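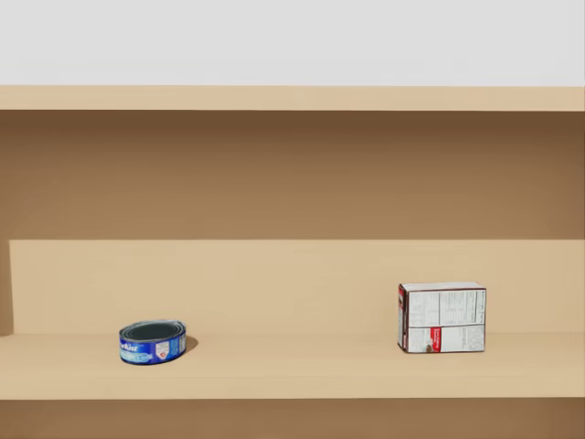
4. Setting Up Pantry Storage

4.1 Before you begin

This section applies to all tenancies at Drimano Residences in which the kitchen has been furnished with a freestanding Lultik pantry shelf. Residents whose kitchens have built-in cupboards should proceed to Section 5.

Read the whole of this section before placing any food on the shelves. Questions may be directed to the Resident Services Office, extension 252, between 9 a.m. and 4 p.m.

4.2 Positioning and cleaning

1. Select a wall away from the cooktop, the dishwasher and direct sunlight.

2. Leave a gap of 15 mm between the shelf and the wall to allow air to circulate.

3. Fit the wall bracket supplied in the hardware bag. Tighten by hand, then a further quarter turn with the hex key.

CAUTION: The shelf must not be loaded until the wall bracket has been fitted. Children must be supervised at all times during installation.

4. Wipe every board with a damp cloth and a mild, unscented detergent. Allow to dry fully. Do not use bleach or abrasive pads.

4.3 Sorting dry goods

1. Separate sealed packets from those already opened. Opened flour, rice, oats and sugar should be transferred to airtight containers and labelled with the month of opening.

2. Keep small cartons, such as gelatin and pudding mixes, in their original packaging so that the preparation directions and allergen statement remain with the product. 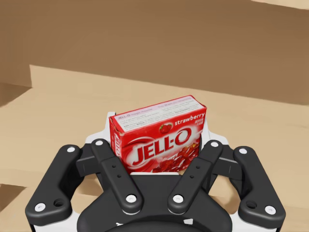
3. Place the items with the earliest best-before date at the front.

4. Store tins and glass jars on the lowest level. Heavy goods must not be kept above shoulder height.

NOTE: Onions and potatoes should be kept in separate ventilated bins and checked weekly.

4.4 Pantry moths and other pests

If webbing or larvae are found in any packet, seal the packet in a plastic bag and place it in the outdoor garbage bin without delay. Empty the affected level, vacuum the joints and corners, and wash the boards as described in 4.2. 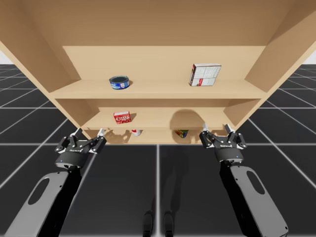
Image: Bidurine Technical Publications

Treatment by a licensed contractor may be requested on Form 677. Residents are asked not to apply insecticide spray to any surface on which food is stored.

4.5 Replacement parts

Brackets and shelf pins are available at no charge from the Resident Services Office. Quote part number 3069 and your unit number. Damaged boards are to be reported in writing to Rodica Buzatu, Property Coordinator, and must be left unloaded until they have been inspected.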